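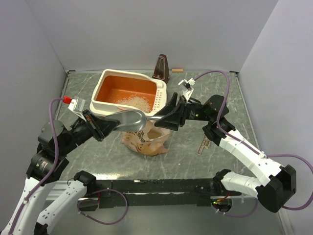 Litter box, scoop, an open bag of litter. The metronome lives there too.

About us

Wuvgate is a cat sitting and litter service. Small. Two of us, one van, a lot of bags. We come in while you're at work or away, feed the cat, change the water, do the tray, and leave a note on the side. Dogs no, sorry. Rabbits sometimes, ask.

Started by Nkechi Okoro in the spare room of her flat on Ajayi Road, with three cats belonging to neighbours and one of her own. Olumide Ogbonna joined the January after. He does mornings and the keys. Nkechi does evenings, the phone and this page, which is why it's late and badly spelt.

What we do

Visits of 20 minutes or 40, once or twice a day. Tray scooped at every visit, no extra charge for that. Full change once a week, or more often if there are several cats sharing. Full change means everything out, box washed in hot water and plain soap, dried properly, fresh litter in. Rim wiped as well. People forget the rim.

We also do litter only. You look after the cat, we turn up on the same day each week and do the box. Popular with people who've got a bad back, or are expecting, or just hate the job. Fair enough.

Stairs are fine. Lifts that don't work are fine within reason.

About the litter

Most asked question by a mile. We carry pale tan granules as our usual, and one or two others on the van for fussy cats. If yours is used to something else tell us and we'll use that, or leave a bag out and we'll use yours. Please don't switch brands the week you go on holiday. Cats notice, and they'll let you know on the bath mat.

Switching over slowly works best. A bit of the new mixed in with the old, then more, over 10 days or so. Nkechi has a sheet on this, she'll print it for you if you ask.

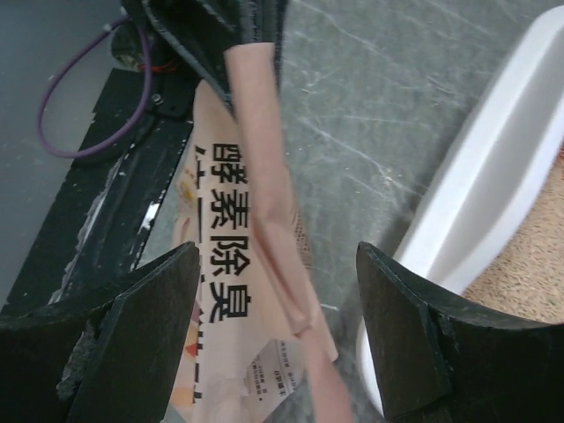

Bag with 酵素除臭 down the front, enzyme deodorising.

Not everything we use has English on the bag. Olumide's neighbour reads Chinese and went through the small print on ours for us one Sunday, very patient. We can send you what he wrote out if you want to know what's in the tray. Several customers have asked, mainly the ones with kittens.

Opened bags get folded over and pegged, or tipped into a tub with a lid. Leave us a tub if you have one. Any tub.

The scoop

Metal. We went through plastic ones at a silly rate, they snap where the handle meets the bowl. A solid scoop for pouring fresh litter and a slotted one for the daily job, and the two are kept apart. Ours get washed between houses. If you would rather we used your own just leave it by the box, we prefer that really.

How deep? Depends on the cat. Long haired ones do better with less. Start with a couple of inches and see.

The metronome

Olumide teaches piano on the side (beginners, adults welcome, seperate price list) and his metronome ends up on every surface we own. One of our regulars, Zendinard, a large grey tom, sits next to it and watches the arm. Hours.

Where we cover

Ajayi Road and the streets off it, up as far as the Kovomness estate and the station. Further out we may have to charge for petrol. Ring first.

Keys

Kept in a locked box, numbered, no addresses on them. You get a reciept. Olumide hands them back in person, we don't post keys.

Prices

20 minute visit, see the price list by the door or ring and we'll tell you. First meeting free. We come round, meet the cat, look at where the box is, have a cup of tea if offered.

Ring and leave a message, our extension is 2251. Evenings best. If it's urgent say so at the start of the message, and say the cat's name.

Page last changed Tuesday, February 6, 2024. Easter is filling up, so let us know dates soon.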